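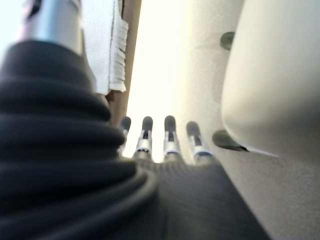 The Grirko hand from its wrist camera, with the ribbed palm and all four fingers in view.

Review: Grirko four-finger hand, three months in a commercial laundry
By Feng-yi Wu

Delska Linen washes for hotels, clinics and a few restaurants. I run the finishing side, where clean work comes out of the dryers, gets sorted, and goes to the ironers, the folders or the mending table. We bought the Grirko hand with a Nevance arm for one job, which was separating pieces from a tangled pile and laying them one at a time on the feed belt. It had been done by people for as long as the plant has been open. It's dull work and hard on the wrists.

What we bought

The package is the hand, the arm, a wrist camera, a bellows sleeve to keep lint out of the wrist, and a control cabinet that sits under the bench. Manolakis did the installation and two training sessions. The spare fingertip pads were extra and the quote didn't mention them, so ask. We paid for the longer service contract and I would do it again.

Setup

The mechanical part went quickly. The arm was bolted down and moving before lunch. Teaching it our linen took much longer. Out of the box it was fine on bath towels and poor on anything thin. Pillowcases came up in pairs, and napkins were dropped or pinched by the hem and dragged. So-ying Hsiao, who has run the sorting station longer than I've worked here, spent most of February guiding it through picks and marking the bad ones on the tablet. The screens are clear enough, but there's no way to undo a wrong mark without leaving the session. She kept a paper list of her mistakes and fixed them at the end of the shift.

I had not put her hours for this in the budget. Anybody buying one should.

Daily use

On a good shift it now separates 3,000 pieces. A person at the same station does more than that in a good hour-by-hour comparison, but the arm works through breaks and can be left on towels all night. Misses go into a side bin. We usually empty 400 pieces out of that bin and sort them by hand, and most of those are napkins and fitted sheets.

The fingers hold terry cloth well and don't leave marks. On worn pieces with fraying they do catch loose threads, and a thread wrapped at a finger joint will stop the hand with a grip fault. You clear it with tweezers and press resume. The fault message is the same for a thread, a worn pad and a real motor problem, so the first few times we called Manolakis for something that took a minute to clear.

The wrist camera is useful. Its view is close and soft at the edges, and anything brightly lit behind the fingers washes out to white, but the fingers themselves are easy to make out and most of the time you only want to know what they're caught on. I'd like to see a better picture on the tablet.

The sleeve does what it should. We take it off for cleaning when the shift changes over, and there is far less lint under it than I expected from a room like ours. Getting it back on is a two-person job until you learn to start from the wrist end.

Noise is low. You hear the dryers, and the hand is lost behind them.

What changed for the staff

We told everyone before ordering that no one would lose hours, and that has held. The work has changed, though, and it hasn't suited everybody.

The sorting station used to have people standing shoulder to shoulder. Now there is one operator who watches the arm, clears faults and empties the side bin. Two of the crew moved to mending, which had a backlog going back to last year and is now nearly caught up. One asked to go to the loading dock because she found watching a machine more tiring than sorting. I understand that. The operator can't really sit down with anything else, because the stops come often enough to interrupt it.

So-ying's view is that her wrists feel better and her afternoons are longer. She also pointed out that sorters catch stains and tears by feel as they go, and the hand doesn't. For the first few weeks we sent out more stained work than usual, and one clinic complained. We added an inspection step after the belt and put an experienced sorter on it. That used up part of the labor we thought we were saving.

Her pay grade was also an issue. She was teaching and running the machine on a sorter's rate until she raised it with the office. There is an operator rate now. It should have been settled before the crate was opened.

Upkeep

Wipe the tips every shift and check the joints for thread. The pads on the two middle fingers wear first. Changing one takes a small hex driver and a few minutes, and the screws are easy to lose in a pile of white linen. Keep a magnet dish by the bench.

Would I buy it again

For towels and bath mats, yes. For a plant that does mostly table linen, no, or at least ask for a trial on your own napkins first. The hand is solidly made and Manolakis picks up the phone. The fault messages and the missing undo are the weak points, and Grirko says a software update will cover the messages. We haven't received it yet.

Rating: 3.5 out of 5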